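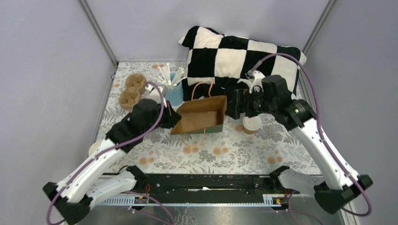 Photograph: Mallia Pictures

The paper bag has had a very good press. For the past few years every café, bakery and sandwich counter in the country has been handing them out with a faint air of moral achievement, and most of us have gone along with it. Brown looks honest. Brown looks as if it came from a tree and will shortly go back to one. I have started to wonder how much of this is simply the colour.

In February I asked four packaging suppliers a plain question: how many times does a customer have to reuse one of your bags before it beats the thin plastic one it replaced? Grenel sent a brochure. Moser sent a longer brochure, with a leaf on the front. Flendik said the question was "not one we recognise", and the fourth never wrote back. A heavier bag takes more pulp, more water and more lorry space than a flimsy one, and these are hardly trade secrets, yet the sales material goes quiet at exactly this point.
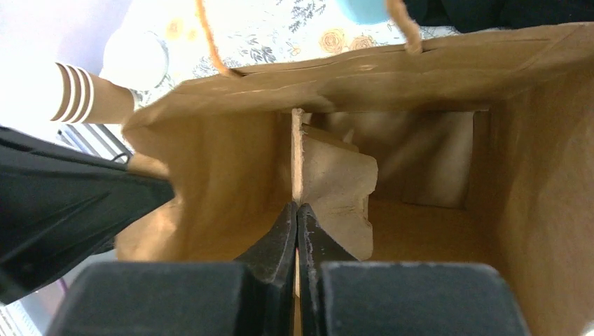 So I tried it at home. I kept every takeaway bag that came through the door and used each one again until it gave up. The best of them managed a fortnight of light shopping. The worst lost a handle on the front step with a jar of beetroot inside, and I was finding purple on the doormat for days. Most made 2 trips and then went to line the food caddy, a decent enough end but a long way from the circular life promised on the side panel.

Cups are a murkier business. A paper cup that holds hot coffee generally has a lining of some sort, and it is the lining that makes it awkward to recycle. Moser's brochure says its cups are "recyclable where facilities exist". I rang my council to ask whether facilities exist. I was passed between departments three times and finally told to put the cup in general waste, "to be on the safe side". 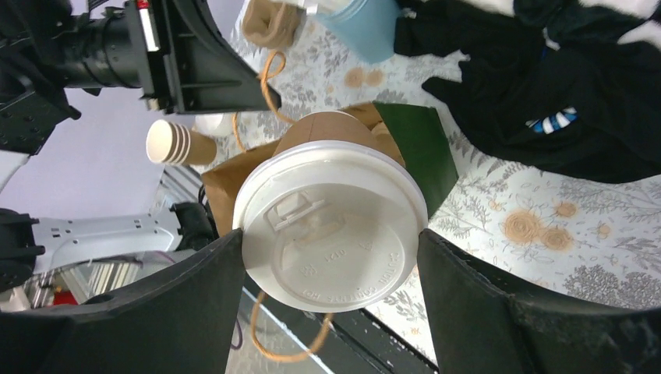
A café owner I spoke to in Mallia, a town with more coffee than it strictly needs, showed me her order book. She gets through 705 cups in a normal week. Her discount for people who bring their own was claimed 467 times last year – the whole year, mind. She still offers it, and she still pays extra for the brown cups, as customers complained when she tried the white ones. 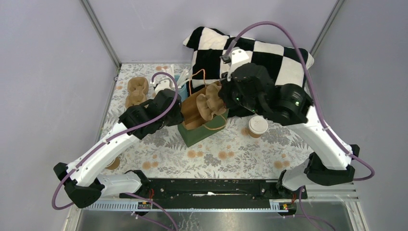 I don't doubt that some of this packaging is better than what went before. Paper litter rots, on the whole, and a plastic bag in a hedge will see out the hedge. But "better" is doing a lot of work for firms who won't put a figure next to it. Grenel did eventually offer me one: its bags had been "tested to 200 uses". I asked who had tested them, and what they had been carrying. The reply, when it came, was the brochure again.

We use cookies to improve your visit and to show you articles you may like. Accept all | Manage settings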